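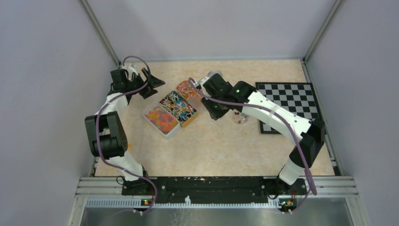

Progress report to the Tipoki Fund
Droltcombe Community Orchard and Hedge Project
April 18, 2023

Dear friends at Tipoki,

I had meant to get this to you before the blossom came, and the blossom has beaten me to it (the plums went over in the wind before I had even found my notes). Still, it has been a good winter's work and I'm glad to be able to tell you about it properly.

The big item in your grant was the new hedge along the Divwood side. We planted in bare-root hawthorn, hazel and field maple, and I walked the whole length with the nursery's planting sheet in my hand last week. Most of it is in leaf. The wet corner by the culvert is behind the rest, and 21 of the hawthorns there look dead to me, though I scratched the bark on a few and found green underneath, so I'd like to give them until July before we spend your money replacing them. The rabbit guards from Grostero were dearer than we budgeted but they have stayed put through some nasty weather, and I would buy them again.

In the orchard itself we put in 30 young apple trees on a semi-vigorous rootstock, all staked and mulched. Two were snapped by deer before the fence was closed up. The nursery has kindly promised us replacements in the fall, and we only have to pay the delivery.
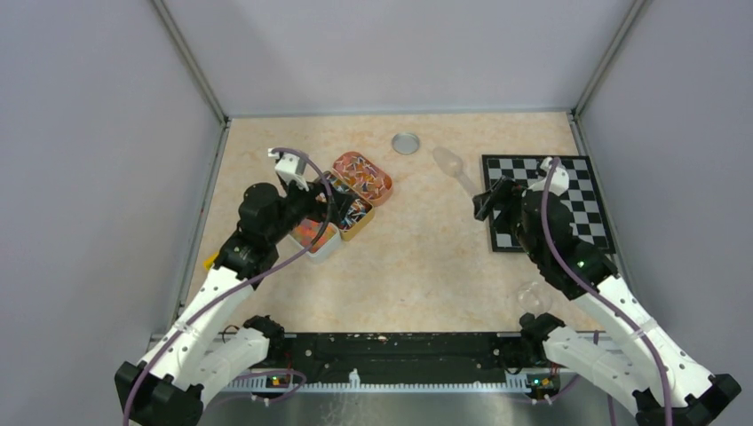
The pruning days were the part I enjoyed most. We held three of them on the old trees at the top of the slope, which hadn't been touched in years and were so thick in the middle that you couldn't see daylight through them. We took out the dead and crossing wood and left the rest alone, as too much in one winter only brings on a forest of water shoots. People took the trimmings home for kindling, and the bigger pieces are stacked along the north wall for the beetles.

Now for the money. Spending on trees and stakes came in under the plan, guards and fencing came in over it, and the two very nearly cancel out. The one line we haven't touched is the water tank. The spot we had picked turns out to sit right over an old drain, and I would sooner wait and find firmer ground than have it lean. Would you be willing for us to carry that line over into the next period? I can send a revised sheet as soon as I hear from you.

Over the summer it will be mostly watering, weeding around the new trees, and thinning the fruit on the old ones if the set is as heavy as it looks. You would be very welcome to come and see it all, and July is a lovely time up here.

With warm thanks,
Obaidul Siriwardena
Project coordinator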